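Cell meeting, Lokham bench, Friday 8:30
Present: Orathai Hemmin (notes), Maëlle Penner, Perron on the phone

1. Arm over the task board. Taught points for the plug row redone, Maëlle wants the approach slower near the knob, wires in the way.

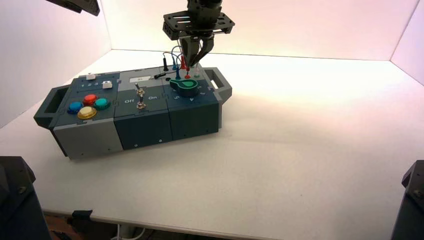
Agreed speed limit stays on for that module untill the new points are checked. Orathai to save the old program first.

2. Wrist camera. Focus ok at working height. Finger pads to be wiped every shift, swap the set at 1000 cycles. Pluteck has 2 spare pairs, order more in February.

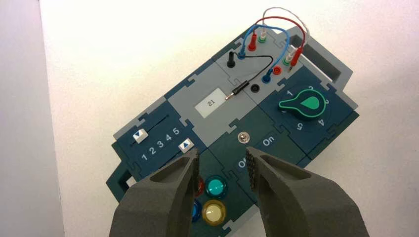 Maëlle asked about recalibrating after a pad swap. Yes, every time, goes on the sheet.

3. Home position. Both grippers to park up clear of the board before anyone reaches in. Check table clamp at start of shift, by hand.

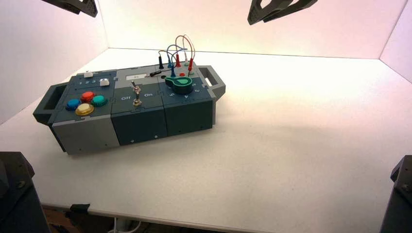
Perron: is parking in the startup script? Not yet, Orathai adding it. Kurncombe manual is out of date on this, ignore section 3 for now.

AOB: label maker still missng.

Next: same time Friday.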